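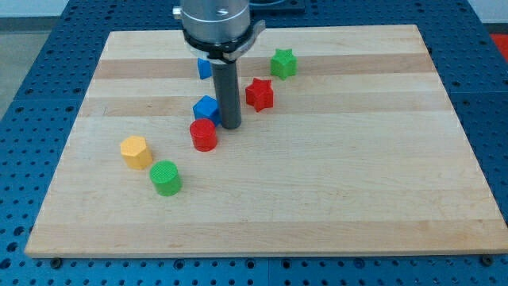 Fig. 1. Maple board, glued up from strips, with small plastic shapes on top.

Week 3: Reading a Laminated Board
Handout by Hadiza Shehu

Welcome back, everyone! This week we get to my favorite subject, the plain old cutting board. Once you start reading the strips you won't be able to stop (I do it in other people's kitchens).

Start with color. In Fig. 1 the strips run side to side, lighter and slightly darker by turns, and two bands come out darker than their neighbors. All of it is pale maple! Color shifts like these can come from heartwood and sapwood, or from boards cut from different trees.

Next, grain. Look for the faint lines along each strip, then tilt your own board under a lamp and find the glue joints with a fingernail. A good joint is hard to feel.

Why strips at all? Wood swells and shrinks across the grain, and a wide single plank likes to cup. Narrow pieces glued together share out that movement, and they let a shop use up shorter, thinner stock, which I love.

For next time: bring a board from home, any wood, any condition. Sketch the face and one end, mark every joint, and note which way the growth rings curve in each strip. Pongsak Thepsuriya has spare hand lenses if you need one.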